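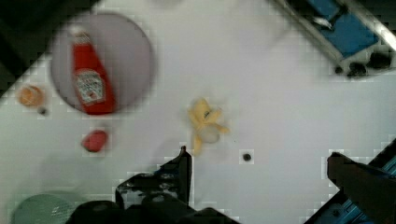 Figure 3-1. Ketchup bottle laid on the plate.

3 Setting out the play food

This section covers placing the Lekiletti play food and dishes on the Puneck tabletop, putting pieces back in order between sessions, and cleaning. Assembly of the table is covered in Section 2. Finish that section before placing anything on the top.

3.1 Before you start

The table must stand on a level floor with all four feet adjusted and locked. The standard working height is 760 mm, measured from the floor to the upper face of the top. The low leg set (ordered separately) uses the same layout.

Check the following:

The top is clean and dry.
The protective film has been removed from the full surface, including the strip along the rear edge.
The openings in the top are free of film, crumbs and small parts.
No piece of play food is cracked, sticky or coming apart.

CAUTION: Small pieces are a choking hazard. The set is not for children under 3 years. Remove damaged pieces from use at once and do not repair them with household glue.

CAUTION: Do not push pieces, pens or fingers into the openings in the top. They are for fittings and are not part of the play area.

3.2 Placing the dishes

Dishes go down first. They take up the most room and are the hardest to move once the food is out.

1. Set the plate toward the rear of the table. Leave a hand's width between the rim and the rear edge.
2. Set the cup to one side of the plate, open end up. Do not stack it in the bowl.
3. Set the basket on the opposite side, with its perforated base flat on the top.
4. Place the small green dish in front of the basket. Keep it clear of the nearest opening.
5. Press lightly on the rim of each dish. If a dish rocks, lift it and check underneath for a stray piece.

Note: Dish colors vary between production runs. The layout does not depend on color. A replacement dish may be a slightly different shade from the one it replaces.

Note: Left and right in these steps may be swapped to suit the user. Swap both sides together so that the cup and basket stay on opposite sides of the plate.

3.3 Placing the food

1. Lay the ketchup bottle diagonally across the plate. The bottle is stored and presented lying down. Standing it upright is permitted during play, but it tips easily when the table is bumped.
2. Put the orange slice beside the plate, printed or segmented face up.
3. Put the strawberry in front of the plate, outside the rim.
4. Place the remaining small pieces in the open area in the middle of the table, with space between them so that each can be picked up without moving its neighbor.
5. Leave the basket and the small green dish empty at the start. They are destinations for sorting.

If the set is being used for a sorting exercise, do not place food within reach of the openings in the top. Small pieces can settle over an opening and be missed during the check in 3.5.
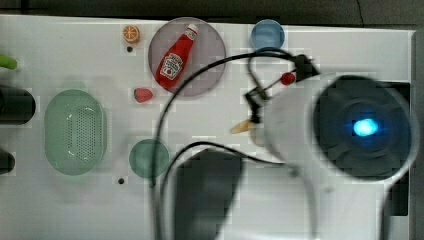
The same applies to pieces close to the side edges. A round piece such as a cherry will roll if the top is out of level, and it should be placed last, after the level has been checked a second time. If it still rolls, return to Section 2 and adjust the feet on the low side.

Note: The fry piece is the lightest in the set. On a table placed near a fan or vent, move the table.

3.4 Layout for peel-and-serve play

The banana has flaps that represent a peel. It needs more clear space than the other pieces and is laid out separately.

1. Clear the area in front of the plate. The strawberry may stay where it is.
2. Lay the banana flat on the tabletop, not on a dish.
3. Spread the peel flaps outward by hand. Do not bend a flap back past the point where it meets resistance.
4. Move the bowl toward the edge of the table, on the side away from the orange slice.
5. Leave the ketchup bottle on the plate. It may be turned so that the cap faces either way. 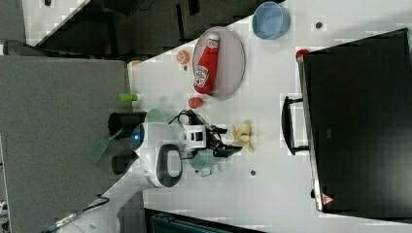 Photo: Bongani Sithole / Nollthorpe

To close the banana after use, fold the flaps in one at a time and store it on its back. Do not place other pieces on top of it. A flap that has been stored folded the wrong way will usually recover if the banana is left flat and open overnight.

3.5 Resetting between sessions

1. Return all food pieces to the basket.
2. Check each piece against the contents card supplied with the set.
3. Look into every opening in the top and along the floor under the table.
4. Empty the dishes. Pieces are often left under an upturned dish.
5. Repeat 3.2 and 3.3.

If a piece is missing, do not begin a new session until it has been found or the area has been closed to children under 3 years.

3.6 Cleaning

Dishes and hard food pieces:

1. Wash by hand in warm water with a small amount of dish soap.
2. For stubborn residue, soak for 20 minutes. Do not soak the ketchup bottle. The label will lift.
3. Rinse and stand on a rack. Tip the basket on its side so that water clears the perforations.
4. Dry fully before storage.

Tabletop:

1. Wipe with a damp cloth, working from the rear edge forward.
2. Keep water away from the openings. Use a dry cotton swab around each one.
3. Wipe dry.

CAUTION: Do not use solvent, bleach or abrasive pads on the top or on the dishes. Translucent dishes turn cloudy and cannot be restored.

Soft toys used with the set are cleaned according to the tag sewn into the seam. Do not wash them with the dishes.

3.7 Storage

Store the set in its carton or in a lidded bin. Put the plate at the bottom, then the bowl and basket, with the small pieces in the basket. The bottle lies along one side. Keep the carton away from radiators and out of direct sun, which fades the red pieces first.

3.8 Replacement parts

Order by the number on the contents card. Dishes and food pieces are supplied singly by Ghorbani. The contents card itself can be replaced free of charge on request. Questions about this section go to Firouzeh Abbasi, Product Documentation, Nollthorpe.

Section 3 revised October 21, 2026. Replaces the September issue. Changes: step 2 in 3.6 (soaking), note on dish colors added in 3.2.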